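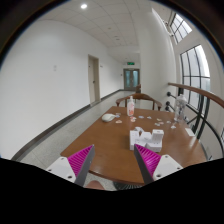

Sorting the small stuff first is a mistake, according to one reader of our last gallery, who wrote that chargers and adapters should wait until the big things have been dealt with. Start with the winter coats, the message went, and the desk clutter will look easy by comparison. We went the other way at Allenside and began with the small white boxes and other odds and ends on the brown table in the hallway. The coats are still in the closet and can stay there until December.

The hallway table is where everything electrical ends up when people move desks. It also collects things that have nothing to do with electricity. A computer mouse was left there, along with a pump bottle and a clear plastic bottle with a pale cap. The little cutout stickers at the back belong to the Notum label sheets and will be used on the storage bins once we agree on what goes in which bin.

The rules for the sort were short. Anything with a cracked case goes to electronics recycling. Anything that works goes back to the supply closet with a label on it. Anything we could not test by 4 p.m. stayed on the table overnight.

The supply list was last updated when the Pradar office closed and its stock came over to us. It ran to 1,273 entries, many of them for items that were thrown out long ago. We are cutting it down as we go and not adding anything to it until the old entries are checked.

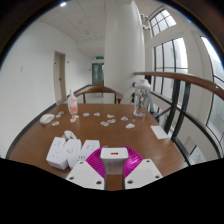

Power strips and adapters take more room in a closet than their value deserves, and most of ours came over from Pradar with no note of where they had been used. We now keep them on the lower shelf, flat, with the cords tied. The socket units grouped on the near left of the table will go there, and so will the coiled white cable behind them. Chargers get a separate bin. The white USB one with the single small port goes in with the phone supplies, because the print on its side is too faint to read and we would only be guessing at a better place for it.

Next on the list is the Hung cabinet at the far end of the hallway. It has 2 drawers of keyboards and one that will not open. If you have the key, please leave it at the front desk.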